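Slow is fine, and I wish more people building arms at home would say so

I've been building a robot arm on and off since March, partly on my own table and partly at the Dirance workshop, where I pay for a shelf and a key. People there ask me two things. How much did it cost, and how fast does it go. The first answer is 618 dollars if I leave out the parts I broke. The second makes them drift off toward the laser cutter.

It goes slowly. I have it capped so low that Fionnuala Ó Néill once made tea while it crossed from one side of its reach to the other (she drank some of it, too). And I've come to think that's the right speed for a machine you keep in the same room as your elbows, your dog and your good furniture!

The hobby has a speed problem. You look at build videos and everybody's arm is whipping around like it has a bus to catch, so you go home and turn the limits up, and then you spend your evening tightening the shoulder joint again. I did this. I lost a whole month to it. I swapped motors and printed a stiffer elbow and bought the Powell supply, 400 watts, way more than I needed, and what I had at the end was an arm that could miss a cup very quickly.

What I should have been working on was the last inch. Getting near a thing is easy, any arm can get near a thing. Closing two fingers on something small and light without shoving it across the varnish is where all the hours go, and I think it's the only part of the job that's really interesting. My notebook has 46 pages in it now and 34 of them are about fingers. Tip angle, how far to open, when to stop pushing.

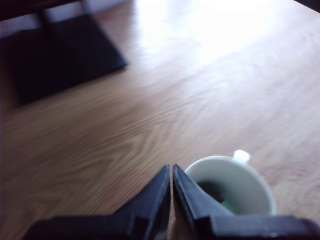

Renato Villanueva thinks I'm kidding myself. A slow arm hides its mistakes, he wrote to me after I said some of this on the Jullotton list, and if you never run it hard you never find the loose screw until it matters. He'd have me do one fast day for every slow one. He also said that if I wanted something gentle I could have bought a spoon.

Okay, the loose screw point is fair. I do run mine harder now and then, with me standing well back, and I have found things that way (a cracked bracket, a cable that was rubbing). I just don't buy that it should be the normal way to work, not at home. In a shared shop it's even worse. At Dirance the benches are close together, and the person behind you is soldering, and she didn't sign up for your acceleration tests.

And fast arms make boring company. With a slow one you can watch the approach go wrong and put your hand on the stop button while you're still thinking about why. I learn more from one lazy, crooked reach than I ever did from those evenings with the limits up.

So mine stays capped for now. I've got another set of fingertips to try, a bit narrower, and the wrist still has some play in it that I want gone before summer.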